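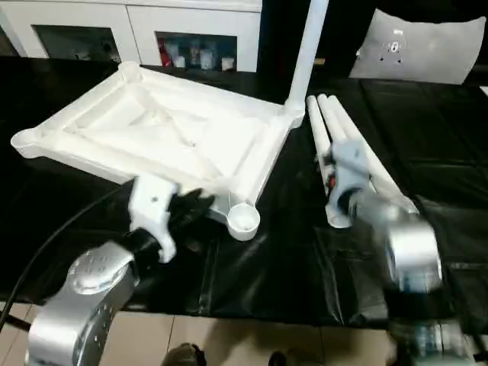
How long should you wait before you furnish a new apartment? Give it a month with a bed, a lamp and something to sit on, then start buying.

I moved to Pradura in August with a mattress, two suitcases and a budget of $4,000 for everything that wasn't rent. Posting what I spent it on and what I'd change. Long thread.

---

The apartment is a one-bedroom on the third floor, no elevator. Living room is narrow with a radiator under the only window. The lease says no holes bigger than a picture nail, so no wall shelves.

---

Week one I bought a mattress frame, a shower curtain, a trash can, a frying pan and a floor lamp. That was all I needed to live there. I ate standing up at the counter for a while and it was fine.

---

Measure before you do anything. Front door, stairwell turn, hallway, bedroom door. Mine has a turn between the second and third floors that a full-size couch will not make. The people upstairs had to send one back. Ask your neighbors what fit.

---

Write the measurements on paper and keep it in your wallet. I had mine in my phone, and the phone was dead the one time I was standing in front of a good dresser.

---
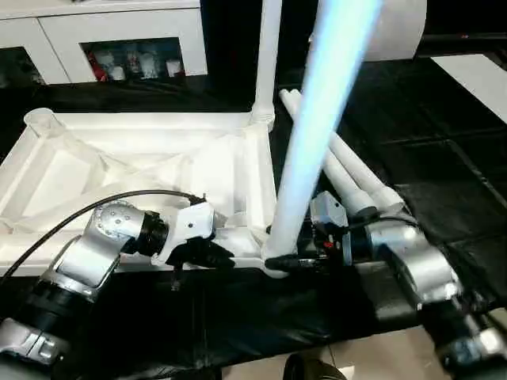
White plastic frame and legs, black cloth underneath.

---

Small side tables and stools: buy them last. I got two in the first week, before I knew where I'd sit, and both ended up in the closet. The spot where you put your coffee down every morning is the spot that needs a table.

---

The couch. I went to Olau three times and sat on the same floor model each time. It was $900 plus delivery. Then Raghavendra Pillai from my office was moving out of state and sold me a loveseat for $150. It's brown. I wanted green. It makes the turn on the stairs.

---

Getting it home cost almost as much as the couch. I hired two people from Higuchi, a small moving outfit on my side of town. They have a two-hour minimum, so I saved up jobs. Loveseat, dresser and bookcase all got picked up on the same trip.

---

If you're buying used, do it that way. Pay the seller up front, ask if they'll hold it until the end of the month, and book one van for everything. Most people said OK. One person said no and I let that one go.

---

Dimlow is the secondhand store by the bus depot. New stock goes out at 9 a.m. Dressers and bookcases are good there, chairs are hit or miss. Pull every drawer all the way out and look at the bottom. Smell it too. Smoke does not come out of a dresser.

---

Things I bought new and would buy new again: mattress, pillows, shower curtain, cutting board, power strips.

Things I bought new and shouldn't have: desk, mirror, laundry hamper, the second lamp. There were cheaper ones at Dimlow every time I went.

---

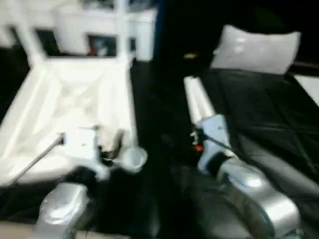

Open white box on the table.

---

Storage is where I wasted the most. I had a set of 12 matching bins before I had unpacked. Five are still stacked inside each other. Unpack onto the floor first and sort it. Then you know what size bin you need and how many.

---

Curtains: I put this off too long. The bedroom faces a streetlight. A tension rod inside the window frame needs no drilling and holds a light curtain fine. A heavy blackout one pulled mine down twice, so I moved up to a thicker rod.

---

Ask your landlord what's in the basement. Sharada Nair, who owns my building, had a kitchen table from a former tenant and let me have it for carrying it up. It wobbled. Two felt pads under one leg took care of that.

---

Total so far is $2,001, with the movers and the trash can included. I had a rug picked out with part of what's left but I've started leaving the middle of the living room clear and I like it that way.

---

Still missing: a real desk chair, something for shoes by the door, a second pan.

If anybody knows a place in Pradura that fixes caning on old chairs, send me the name. I have one with a hole in the seat and the frame is solid.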